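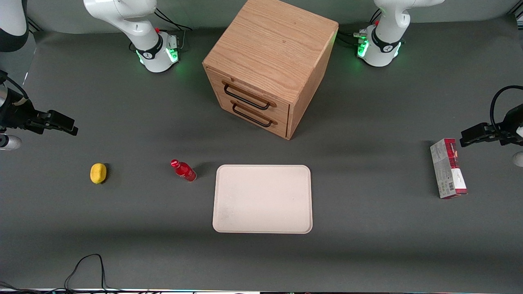
Unit 6: Assessing a packaged two-arm workcell
Handout for the Saturday lab stream

6.1 Purpose

These notes cover the Endard bench kit as supplied by Zirgate. The kit is under review as a possible replacement for the single-arm stations used in the first half of the course. Students should read sections 6.2 to 6.5 before the lab and bring a copy of the worksheet in 6.7.

6.2 What is in the offer

Zirgate sells the kit in two tiers. The base tier has two arms, two parallel grippers, a fixed overhead camera, the controller and a one-year licence for Podside, the task-authoring software. The upper tier adds a wrist camera per arm and on-site commissioning. Tables, props and fixtures are not included in either tier.

The licence is the item most often missed in costings. Podside renews annually at $1709 per station, and the controller will not accept new task files once it lapses. Existing files continue to run.

6.3 Layout

The arm bases are mounted along the rear of the table with the shared work area between and in front of them. Left and right are named from the robot's side. A person facing the bases from the front of the table therefore has the robot's right arm on their own left. Podside follows the same convention in its logs, and most labelling errors in last year's reports came from ignoring it.

The reference task uses a small two-drawer cabinet placed between the bases, a flat tray in front of it, and a few loose household items. The tray goes in with its long side running front to back. Handles on the cabinet face the front of the table.

6.4 Task families

(a) Drawer work. One gripper takes the bar handle and pulls along a straight line while the other arm stays clear or steadies the cabinet. The lower handle is the harder case, as the approach angle is shallower and the fingers pass close to the table surface.

(b) Pick to tray. Items are moved one at a time to the tray. A soft item such as a sponge tolerates poor grip centring. A bottle on its side does not, and may roll on contact. A tall carton standing on end tips easily if the fingers close off centre.

(c) Handover. One arm picks up the item and passes it to the other above the tray. This is the only family that needs both arms in the shared zone at once, and the only one in which the Podside collision margin has a measurable effect on cycle time.

6.5 Trial results

Lund, the regional reseller, lent a base-tier kit for the trial. The program was 138 attempts across the three families, all at the default speed setting. Of these, 115 met the completion criterion without operator input. Drawer work accounted for most of the failures, nearly all on the lower handle.

Changing the margin from the default to 100 mm removed the nuisance stops in family (c) but lengthened every handover. The trial did not test intermediate values.

6.6 Points against

Cable routing is left to the buyer. Any slack on the work surface should be clipped back before a run.

The manual gives gripper force in percent only. No conversion to newtons is supplied, so results cannot be compared directly with those from Unit 4.

Spare finger pads are sold in pairs, through Lund only.

6.7 Worksheet

1. Draw the table from the operator's side and label both arms using the robot's convention.
2. Calculate the completion rate from 6.5 and state what the figure leaves out.
3. Cost one base-tier station over four years, listing the Podside licence as a separate line.
4. Propose a margin test for family (c) with at least three settings.

Worksheets are due at the start of the next lab. Question 3 requires the price list on the unit page.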